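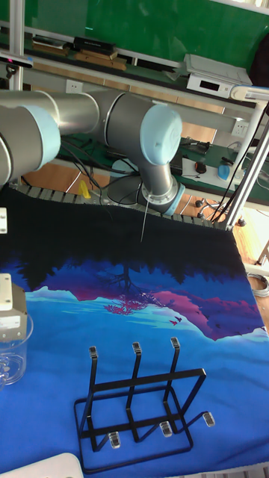

Mountains and treetops on the printed cloth, mostly blues with magenta-pink

From: Ileana Bogdan
To: Jitaru Textile Swap list
Date: 3/31/25
Subject: Re: washing big printed panels before quilting?

Hi Tamara and everyone,

Oh, I am so glad you asked this, I've been dying to talk about panels all winter! Short version: yes, wash it, but baste the edges first and keep the water cool. Long version below your message, get some tea.

Tamara Pascu wrote:
> I finally bought one of the large landscape panels from the Wesent
> mill shop (the very dark one with the trees). It's lovely but it's
> stiff, and I'm nervous about the navy running into the paler parts.
> Do you prewash or just quilt it and hope? Also, is it worth squaring
> it up before or after? Mine is off by 12 mm along one side.
> Tamara

First, the color. Cut a little strip from the selvage, wet it, press it between two bits of white cotton with a warm iron and look at what comes off. I did this in December with a deep red from the same shop and the white came away pink as a peach, so that one got three cold soaks before I let it near anything else. My navy gave up almost nothing. Yours may be a different batch though, so please test!

For the soak I use the bathtub. Lay the panel as flat as you can, cool water, a tiny squirt of plain dish soap, and swish it every few minutes – don't wring it, ever, the creases in the dark areas turn into pale lines and they stay. Valentin Nedelcu told me at the Usmont meetup that he spins his at 800 and has never had a problem. Valentin is braver than I am (and his panels are smaller).

Squaring: after. Definitely after. Mine shrank more in length than in width, and if I'd trimmed first I would have had to do it all over again. Dry it flat on towels, press from the back, then measure both diagonals. When they match you can get the ruler out. If the print itself is skewed and the cloth is straight, follow the print, your eye will go to the horizon line every single time.

Now the fun part, the quilting! On a landscape I love to follow what's already there. Long loose waves through any water, tight little zigzags for trees, and leave the sky or the darkest areas nearly plain so they sink back. I used Fimow thread in a gray-blue for everything except the pinks, and it disappeared beautifully. Domnica Radu did hers in one variegated thread from edge to edge and I have to admit it looks gorgeous too, so maybe ignore me.

One question back to the list: has anybody tried wool batting behind one of these? I have half a roll left over from Paraschiva Manole's order and I'd love to use it, but I'm worried about the fluff working through the dark cloth.

Tamara, do post how the strip test goes!

Ileana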